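I Said Yes to the Iltetti Ride and Now I Have Thoughts

So I did a thing in July. I signed up for the Iltetti charity ride, the long one, on the strength of a leaflet picked up in the bakery and a very good almond croissant. Eighty kilometres, start at seven in the morning, raising money for the children's respiratory ward at Hullent. I'd been back on a bike for all of five weeks.

I should say that I cycled everywhere as a teenager and then stopped completely when I got a job you could only reach by motorway. The bike in question is a Sandu, the old steel touring model in that slightly hospital green, and I love it far more than it deserves. It weighs as much as a small fridge. The man at the shop in Gruvov where I had it serviced lifted it onto the stand, made a noise, and charged me extra for the bottom bracket.

Getting to the start

The start was in the market square at Gruvov, which is lovely if you live there and a nuisance if you don't. I took the early train with the bike wedged by the toilets and spent the whole trip apologising to people who needed the toilets. By the time I'd found the registration table (round the back of the library, no sign, follow the queue) I had already eaten both of the bananas I was meant to be saving.

They give you a number for the handlebars, a yellow ribbon for your helmet and a card that gets stamped at every checkpoint. I do like a card that gets stamped! There were five checkpoints and I had decided quite early on that I was doing this for the stamps.

There was a short speech from the hospital about what the money was for – portable monitors mostly, so that children can go home sooner and still be looked after properly. It was a good speech. It was also the first time all morning that the square went quiet, and I had a little wobble under my sunglasses.

The ride itself

The first stretch out of Gruvov is flat and fast, and everybody goes off much too quickly, me included. I sat behind a group in matching red jerseys for a good while, feeling like a proper cyclist, until we got to the river bridge and they simply left. One moment I was in the group and the next I was looking at a lot of small red dots going up a hill.

About that hill. The route map calls it "a gentle rise before Sandpit Lane", and I would like a word with whoever drew the map. I walked the top third. So did plenty of other people, and we had a very nice chat about knees while we did it.

After that it's farmland for ages, with the wind coming across from the left. The surface is decent apart from one bit past the quarry where I lost a water bottle and couldn't face going back for it. If you ride that way and find a blue one with a chewed lid, it's mine, please keep it.

The third checkpoint was at a village hall, and somebody had made soup. Soup! In July! I'd have said no if you'd asked me beforehand, but I had two cups with far too much bread and it was the best thing I ate all day. I sat on the step with my shoes off and seriously thought about ringing for a lift. Then a girl of maybe nine went past on a tandem with her mum, ringing the bell at everyone, so that was the end of that plan.

The last part I remember in bits. A dog that ran alongside me for a whole field. A man watering his front garden who offered to water me too (I said yes). My left hand going numb, and having to shake it out every few minutes like I was waving at cows. And then the sign for Iltetti and that long downhill with the church at the bottom, which I'd been promised and hadn't really believed in.

I wasn't fast. They were already folding up some of the tables when I rolled in, but they hadn't folded up the cake one, and I got my last stamp. 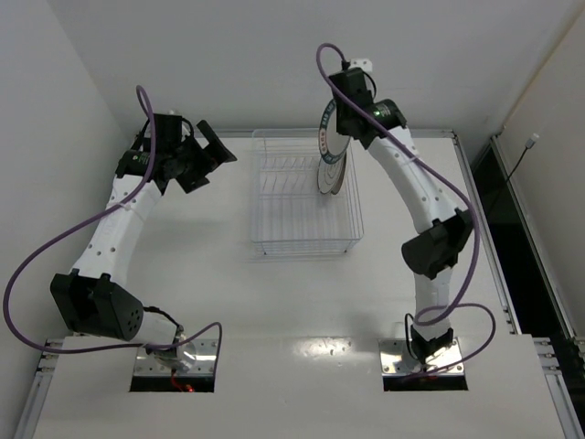
What I'd do differently

Firstly, padded shorts. I know. Everyone told me, and I thought I could get away with leggings, and I spent the following two days sitting on a cushion at work like a minor royal.

Secondly, I'd train on hills. All my practice rides were along the canal, and canals are famously flat. If you're near me and know a decent climb that doesn't have lorries on it, do leave a comment.

I'd also raise the money earlier. I left it until the last fortnight and then had to pester people, which I hate. Still, more than 30 of you chipped in, including a few I've never met who only know me from this blog and my endless posts about bread. Thank you so much, I mean it. The page is open until the end of the month if you meant to and forgot.

And I'd take a spare pair of socks. It's such a small thing, but a dry pair at the soup stop would have made me unreasonably happy.

Would I do it again?

I said no on the train home, quite loudly, to a woman who had only asked if the seat was free. By the time I'd had a bath I was looking up the autumn one. It goes from Hullent out towards the coast and back, it's a bit shorter, and the checkpoint list mentions chips.

The Sandu is back in the hall with mud all over it, and I've got a new blue bottle on order. I'll put the route up here once they confirm it. If anybody fancies riding at the back with me, at chatting pace, with stops, let me know in the comments and we'll sort something out.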